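Slide 9, planner. Okay, so this is where I slow down, because Janelle Macapagal always gets asked about it afterward! We run Dristari in simulated rooms before anything touches hardware. Same bedroom, 515 random starts, and the planner gets 133 milliseconds per replan. A ball on the floor is easy. A ball up on the bed, behind the footboard, is where our old cost map fell apart (mention the Dizon demo, keep it short). Then click to the room and take questions on replanning.

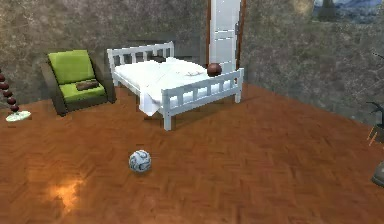
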